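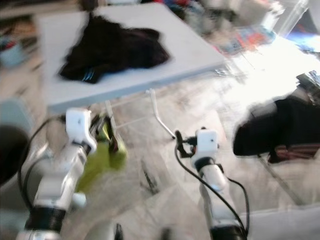 A dark garment on the table and a yellow-green item in front of it.

Tondlow Clothes Corner: README

This folder contains the labels and the notes for the clothes corner at Tondlow. The subject is small and ordinary: clothes and cloths which lie on a table, or which are put into a bucket. We wanted labels that another person can use without asking us each time what we meant by "heap" or "in".

The notes were written by Melati Sutanto and Géza Mészáros. Ghizlane Nasr checked the labels a second time and corrected many of them, for which we are thankful.

Version of 27 Aug 2021

Contents of the folder

labels.csv: one line for each moment, 300 lines in total
items.txt: the names of the things and their short codes
states.txt: the 12 state words, with a definition for each
changes.txt: what is different from the earlier version

The columns of labels.csv are moment, item, colour, place, state and remark. The remark may be empty. Please do not sort the file by item before you read the remarks, as several of them refer to the line before.

Names of the things

Table. A folding table with a white top. In stronger daylight the top can look light grey, but the colour is always written as white.

Bucket. Grey plastic. It has the code BK also when it is standing on something.

Chair. A child's chair in light blue plastic. In our labels it is a support for the bucket, so the place of the bucket is written as "on chair" and the chair has no state of its own.

Dark garment. We use this name for the black or very dark brown piece on the table. The first labels said "sweater" in some lines and "jacket" in others. When a garment is crumpled, it is not possible to be sure, so we went back to the general word. The small striped or bright blue detail on it is written under remark.

Green cloth. The colour is between yellow and green and we write it as yellow-green. If only a blurred part is visible, the item is written as "green item" and the state is left open.

How we choose the state

"Heap" is for cloth that lies crumpled, with no edge laid straight. "Flat" needs at least 3 corners visible. "Folded" is only for a fold which has a clear line.

"In bucket" was the most difficult. A cloth can fill the opening and still not be let go. We label the place and the hold separately: the place is "in bucket" when most of the cloth is below the rim, and the hold is "yes" as long as anything is still touching the cloth.
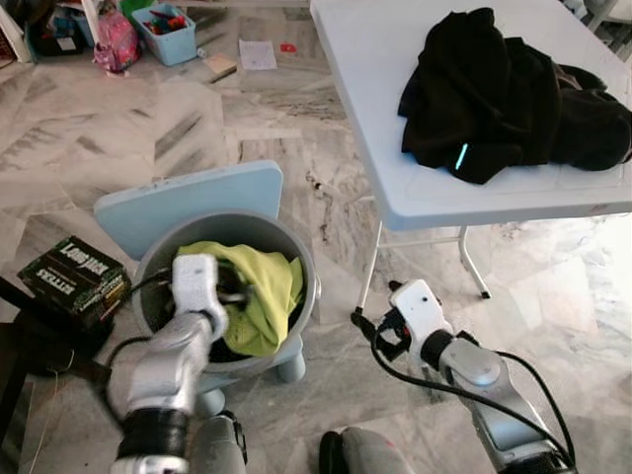
Known problems

The colour words are weak in bright light. Black, dark brown and brown-black were chosen by eye and two people do not always agree.

In 8 lines the place is "unclear". We left them like this on purpose. Please do not fill them with a guess.

The word "rim" is used for the bucket and also for the edge of the table top. In September we will change the second one to "table edge".

Use and contact

You can use the labels for teaching and for your own studies, if you name Tondlow Clothes Corner as the source. For corrections please write to Othmane Cherkaoui and give the number of the moment.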